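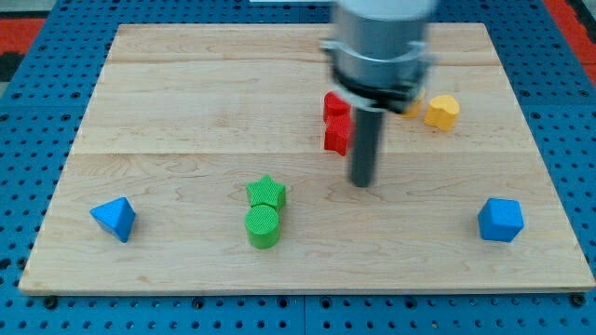
Sorting household waste: tips for batteries, paint, bulbs and other awkward things

Most of what leaves a house goes into one bin or another without much thought. The trouble comes with the things that fit none of them, and these tend to pile up in the garage or at the back of a drawer. The tips on this page are for dealing with them at home, before you make a trip to the tip or the shop.

Batteries

Keep one small container for used batteries and put it where you normally change them. A jam jar or an old margarine tub will do. Don't use a metal tin, as loose batteries can short against it.

Put a bit of sticky tape over the ends of 9-volt batteries and over any lithium ones. Button cells should be taped on both sides and kept well out of reach of small children, used or not.

Don't wait until the container is overflowing. Ours held 112 when we finally emptied it, mostly AAs, and it was too heavy to carry comfortably on the bus. Many supermarkets have a collection tube near the door.

Rechargeable packs from drills and vacuum cleaners are best taken separately. If a pack is swollen or hot, or smells odd, leave it outside away from the house and ring your council for advice. Never put it in the bin or the recycling box.

Leftover paint

Water-based paint can't be poured down the sink, even when there is only a little left. If there is less than a couple of centimetres in the tin, take the lid off and leave it somewhere airy until it sets hard. For more than that, stir in sawdust, dry sand or cat litter until it goes stiff, then leave it for a few days. Many councils will take hardened paint with general rubbish, but check first whether they want the tin kept separate.

Paint that is still good is worth keeping or passing on. Press the lid down with a block of wood and a hammer, going round the rim a little at a time, and write the room and the month on the side. Writing on the lid is no use once it has drips across it.

Solvent paints, varnish, white spirit and brush cleaner are a different matter and need to go to a site that takes hazardous waste. Keep them in their own tins with the labels showing. White spirit used for cleaning brushes can be left to stand in a jar with a lid – the pigment sinks after a few days and the clear part can be poured off and used again.

Oily rags

Rags used with linseed or Danish oil can heat up and catch fire by themselves if they are left in a heap. Spread them out flat outdoors, one layer thick, until they are dry and stiff. If you have nowhere to do this, soak them in water and seal them in a metal tin with a lid until you can get rid of them. This applies to paper towels as well.

Light bulbs

Old filament bulbs and halogens go in general rubbish, wrapped in a sheet of newspaper. Low-energy bulbs and fluorescent tubes contain a small amount of mercury and should go to a collection point. LED bulbs count as electrical waste.

If a fluorescent tube breaks, open a window and leave the room for 15 minutes. Wear gloves, pick up the pieces with stiff card and finish with a damp cloth. Don't use the vacuum cleaner.

Cables, chargers and small electricals

Go through the cable box once a year. We do ours in November, when it is too wet to do much outside. Anything with a plug, a battery or a lead can be recycled as a small electrical, including musical greetings cards and electric toothbrushes.

Take batteries out before you hand things in. Wipe phones and tablets first, and remember the memory card.

Wood offcuts

Clean, untreated offcuts can be kept by length in an upright crate. Be strict about the shortest pieces: we keep nothing under 100 mm unless it is hardwood. Painted, glued or pressure-treated wood shouldn't go on a bonfire or in a stove, and its sawdust shouldn't go on the compost.

Sawdust from plain softwood is fine for compost in thin layers, mixed with grass cuttings or kitchen peelings.

Cooking oil

Let it cool, pour it back into its bottle with a funnel and take it to a collection point. Small amounts can be wiped out of the pan with kitchen paper. Fat from a roast can be left to set in an old mug, then scraped into the food waste.

Before you set off

Check that your site is open and whether you need to book. Load the car in reverse order, with the things for the furthest skip going in first, and stand liquids upright in a washing-up bowl. Take gloves. Rinse the bowl outdoors afterwards if anything has leaked.

Page last checked: September 2023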